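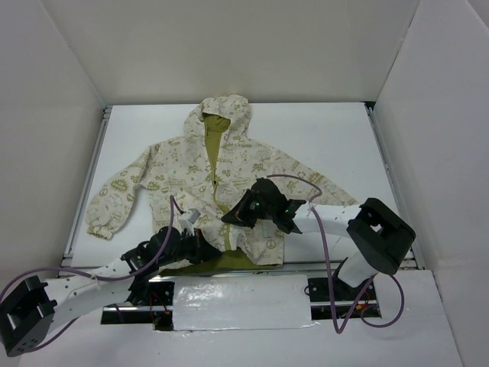

## 4. Equipment planning and cost allocation

### 4.1 Scope of the purchase

The budget for the garment handling work was drawn up before the folding policy had been chosen, so the equipment list had to serve more than one method. We fixed three requirements. The station had to hold an adult garment laid flat with the sleeves spread. Two arms had to be able to reach the hem and the chest at the same time. Any part expected to wear had to be replaceable by one person within a working morning.

Quotations were requested from Adix and Ghoneim for the arms and from Dultora for the table, rails and side panels. Prarkitora supplied the grippers and the cable sets under a separate order. Splitting the purchase in this way added to the paperwork, but it allowed the table to be ordered in September while the choice of arm was still open.

### 4.2 Choice of garments as a cost driver

Figure 1 shows a hooded jacket in the station, with both grippers at the lower half of the garment. Items of this type set the upper limit of the specification. A plain towel or T-shirt can be handled with a smaller table and a shorter reach, and an early draft of the budget assumed only such items. Adding lined garments with zips and hoods changed three lines of that draft: table area, gripper tips and operator time.

The table area rose because the sleeves of a jacket extend well past its body. The gripper tips were changed from a broad pad to a pointed form, which can take hold of a single fold at a hem or next to a zip. Pointed tips cost more per pair and we expected them to wear faster. Operator time rose because a lined garment takes longer to reset between trials, the lining and outer cloth having to be brought back into line by hand.

**Figure 1.** Two-arm station with a printed hooded jacket. The left gripper is at the lower hem, over the exposed lining; the right gripper is beside the zip line, higher on the garment.

### 4.3 Spares and consumables

We planned for 14 pairs of gripper tips over the project, to be drawn from stock on a fixed schedule of one pair per 1000 trials. Replacement on failure was considered and rejected, as a worn tip changes the grasp before it fails outright and the affected trials would be hard to pick out afterwards.

Cables were treated as consumables. On a two-arm station the external cable must have enough slack for the full movement of the wrist, and slack cable can catch on cloth or on the arm itself. Two spare cable sets were bought with the first order. The price of a set is small beside the cost of a stopped station, and the supplier's delivery time was longer than any gap we could accept in the trial plan.

Garments were entered under a separate heading. Repeated grasping at the hem stretches the cloth and weakens the stitching, and a garment in that state no longer represents its type. The plan therefore allows for a matching replacement for each garment, bought at the same time as the original. Printed garments were the hardest to match, as patterns are often withdrawn from sale within a season.

### 4.4 Costs left out of the first estimate

Three items were missing from the estimate and were added at the first review. The side and back panels had been listed as optional. They were moved to the main order after Mared Lloyd found that changes in the background were affecting cloth segmentation. Calibration time had been charged to general laboratory use and is now charged to the station. Storage for garments between trials had not been costed at all.

Toàn Tiêu prepared the revised estimate, in which arms and controllers remain the largest single line. Operator time is second and overtakes the arms if the trial plan is extended into another year. For this reason we do not recommend comparing stations on purchase price alone. A cheaper arm that needs more frequent calibration moves cost from the capital line to the staff line, where it is less visible to the funder and harder to recover.

### 4.5 Provision for a second station

The rails and panels were ordered in a size that Dultora keeps as a standard part, so that a second station can be built to the same drawing. No arms have been reserved for it. The decision is tied to the results in Section 6 and will be taken once the reset times for lined garments have been measured on the first station.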